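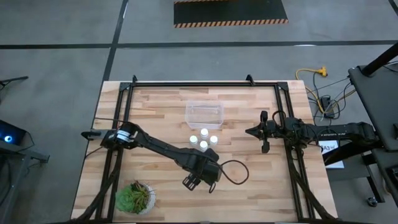
Ánh Trịnh wrote in to ask whether a butcher-block top really needs oil every month, or whether that is something the people who sell oil came up with. Fair question, Ánh. Once you've done the first few coats, twice a year is plenty for a worktable. A kitchen counter that sees daily soup is another matter.

What the table does need is a wipe before you put anything on it, and a sensible place for the small stuff, which will otherwise colonize every plank you own. I lost most of October to a table I couldn't find under its own contents. What follows is the routine I now keep on Thursday, when I remember it's Thursday.

Clearing and binning a wooden worktable

Step 1. Take off whatever isn't bolted down. Things that are bolted down can stay and be wiped around, with muttering.

Step 2. Wipe along the planks with a damp cloth, then a dry one. A puddle left in a joint will raise the grain, and you'll be sanding it with 1000 grit while the rest of the house is at dinner.

Step 3. Check for cracks. A thin one can be left alone if it doesn't catch a fingernail. If it does, rub in some wax. I use Tustent, mainly because I bought 2 tins by mistake.

Step 4. Pick a clear bin and park it at the far edge, leaving the near side free for work. Stand blocks upright, side by side, so you can take one out without excavating the others. Frosted walls are fine. You'll still see that something is in there, even if pale pieces in a pale bin do like to vanish. 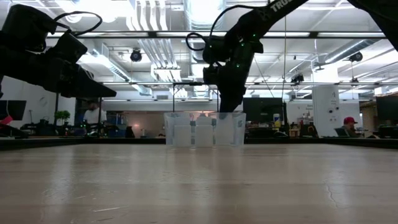 Step 5. Label the bin anyway. Mine says "blocks," and it has still been known to hold a sandwich.

Step 6. Give the whole business 20 minutes and then stop. Anything left over goes in a second bin, to be dealt with next Thursday.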